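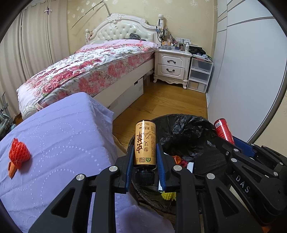
Farzad Kazemi told me, after reading a draft of this section, that I was asking the wrong thing. Ask people why they keep something and they'll make up a reason on the spot, he said, so ask them when they last thought about it. I grumbled for a week and then rewrote the whole second interview guide around that remark.

Research > Household Studies > Working Papers > Keeping and Tossing in Jakine

4. What the diaries say about "just in case"

So, the diaries. We had 40 households in Jakine keep one for 3 weeks in April, and they wrote down anything they almost threw out but didn't, plus anything they threw out and then wished they hadn't. That gave us 660 usable entries. I had expected most of them to be about clothes and old electronics (my own closet is full of both), and I was pretty far off. Packaging and ties and bags and jars ran all through the diaries, and they're what I want to talk about in this section.

The phrase "just in case" shows up everywhere, but people don't all mean the same thing by it. Genalyn Navarro used it for things with a job already lined up, like a jar she was saving for the next batch of pickled papaya. Mitiku Nigatu used it for things he couldn't picture using at all. His entry on a nice gift box reads, in full, "Too good. Kept it. No idea." I coded the first kind as planned keeping and the second as open keeping, and I'll stick with those two names even though Genalyn thinks they sound like bank accounts.

Bottles were the hardest to code. A bottle with a fancy label tended to hang around longer in the diaries than a plain one, and the writers often said something about the look of it, or the dinner it came from. Then one day it was gone, usually with no entry at all. We only found out in the second interview, when we walked through the house and asked. I think the going-away part is easy to miss in a diary study because tossing a thing you've stopped noticing doesn't feel like a decision worth writing down. Talavera found something close to this in the Grendetau kitchens, although her people were a good bit older than ours and had bigger pantries!

Netting and string gave us the opposite problem. People wrote about them a lot, and with real affection, but the same item could be a scrubber, a tie, cushioning for ornaments or plain trash depending on who held the pen. Twenty-two households had at least one entry in this group. I ended up coding each entry by the writer's own word for it, whatever I thought the thing was (Figure 1 has the sort of material I mean). Tyyne Tikkanen coded a batch separately and we argued over the leftovers on the phone. Most of our fights were over string.

One more wrinkle. Where a thing was put down mattered more than I'd guessed. Items left on a bed or a chair got decided that same day, since somebody needed to sleep or sit. Items that made it into a drawer mostly stayed in the drawer. I didn't plan for this and the diary form had no box for it, so all I have is what people happened to mention.

Figure 1. Orange-red mesh netting bound around the middle with thin string, over a lavender bedspread. 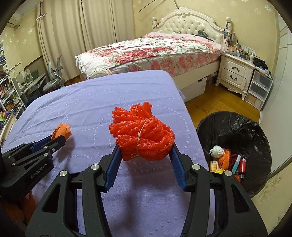
4.1 Sharing a house with a tosser

Plenty of entries were really about somebody else. In mixed households, with one keeper and one tosser, the keeper wrote more and complained more, and a few of them had started hiding things. The Agbayani household kept two diaries without being asked to, and on several days the two disagree about whether a shoebox still existed. I left both versions in the data set and marked them as a pair.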